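Utis stellt Planungssoftware für Haushaltsroboter vor, viele Fragen bleiben offen

Der Softwareanbieter Utis hat im September eine neue Fassung seiner Steuerungs- und Planungsumgebung Drenex veröffentlicht. Sie soll aus Vorführungen, die Menschen mit Handgreifern aufnehmen, Bewegungsabläufe für Roboter mit zwei Armen ableiten. Der Hersteller spricht von einem „durchgängigen Weg von der Aufnahme bis zur Ausführung“. Belegt ist davon bislang nur der erste Teil.

Nach Angaben des Unternehmens wurde das mitgelieferte Modell mit 970 Vorführungen trainiert, 853 davon am gedeckten Tisch. Die übrigen verteilen sich auf Spüle, Regal und Arbeitsplatte. Wie viele verschiedene Räume und wie viele verschiedene Personen dahinterstehen, geht aus den Unterlagen nicht hervor. Wer mit gelernten Steuerungen arbeitet, wird diese Zahlen zuerst suchen. Fast tausend Aufnahmen aus zwei Wohnungen sagen über eine dritte wenig aus.

Drenex besteht aus drei Teilen: einer Wahrnehmungsstufe, die Gegenstände und ihre Lage schätzt, einem Planer für die Reihenfolge der Handgriffe und einem Regler, der die Trajektorien an den jeweiligen Arm anpasst. Der Planer stammt von der Firma Pacheco und wurde zugekauft. Er war bisher in der Kommissionierung im Einsatz, wo Kartons dieselbe Form behalten und meist aus derselben Richtung gegriffen werden. Ob er mit Geschirr ebenso gut zurechtkommt, ist eine andere Frage, und Utis beantwortet sie mit einem einzigen zusammengefassten Wert für „erfolgreiche Episoden“. Was als Erfolg gilt, steht in einer Fußnote: Der Gegenstand muss am Ende innerhalb der Zielfläche stehen. Ob er dabei umgekippt ist oder ein anderes Teil verschoben hat, zählt nicht.
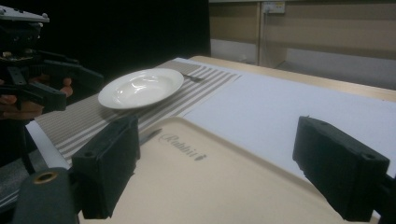
Die Wahrnehmungsstufe ist der Teil, an dem sich der Nutzen der Software entscheiden dürfte. Sie arbeitet allein mit Kamerabildern, Tiefensensoren werden nicht unterstützt. Glänzende und verdeckte Gegenstände gelten dabei seit Langem als schwierig, und am Esstisch kommt beides ständig zusammen. Die weiße Schale spiegelt die Deckenbeleuchtung, von der Gabel dahinter schauen nur Zinken und Hals hervor, und die Messerklinge verschwindet zum Teil hinter dem Tablett mit dem Schriftzug „Rabbit“. Eine Lageschätzung müsste den Griff der Gabel also ergänzen, ohne ihn zu sehen. Utis verweist hier auf die Blickwinkel, die sich während der Bewegung ergeben. Das ist plausibel, setzt aber voraus, dass der Planer mit dem Zugreifen wartet, bis die Schätzung stabil ist. In der Dokumentation findet sich dazu ein Parameter mit dem Standardwert null.

Ungeklärt ist auch die Abstimmung der beiden Hände. Die Aufnahmen werden über Zeitstempel zusammengeführt, ein gemeinsamer Takt ist laut Handbuch „empfohlen“. Bei einer Pfanne, die mit beiden Armen getragen wird, können schon kleine Abweichungen dazu führen, dass die Arme gegeneinander arbeiten. Der Regler soll solche Kräfte ausgleichen. Messwerte dazu legt der Hersteller nicht vor, das begleitende Video zeigt ausschließlich Handgriffe, bei denen jeweils nur ein Arm etwas hält.

Beim Werkzeug für die Datenpflege hat sich dagegen etwas getan. Vorführungen lassen sich jetzt abschnittsweise verwerfen, statt wie bisher nur als Ganzes. Auch eine Prüfung auf Aussetzer in der Positionsbestimmung ist dabei. Beides spart Handarbeit, und beides war überfällig. Aus dem Bestand von Utis selbst fielen nach dieser Prüfung 298 Abschnitte heraus. Ob das Modell danach noch einmal neu trainiert wurde oder ob die veröffentlichten Werte aus der Zeit davor stammen, ließ das Unternehmen auf Nachfrage offen.

Die Konkurrenz hält sich mit Ankündigungen zurück. Omton, dessen Planungswerkzeug in vielen Laboren läuft, verlangt weiterhin von Hand gepflegte Objektmodelle. Das ist mühsam, macht Fehler aber leichter auffindbar: Greift der Arm daneben, lässt sich nachsehen, welches Modell falsch war. Bei Drenex bleibt vorerst das Protokoll, in dem für jeden Schritt ein Konfidenzwert steht. Wie dieser berechnet wird, ist nicht dokumentiert.

Drenex 2 ist für zahlende Kunden ab sofort verfügbar, eine Testfassung ohne den Planer von Pacheco soll folgen. Einen unabhängigen Vergleich auf fremder Hardware hat Utis in Aussicht gestellt, einen Termin nannte das Unternehmen nicht.

Diese Website verwendet Cookies, um Inhalte zu personalisieren und Zugriffe zu analysieren. Mit der weiteren Nutzung stimmen Sie der Verwendung zu. Einstellungen ändern | Alle akzeptieren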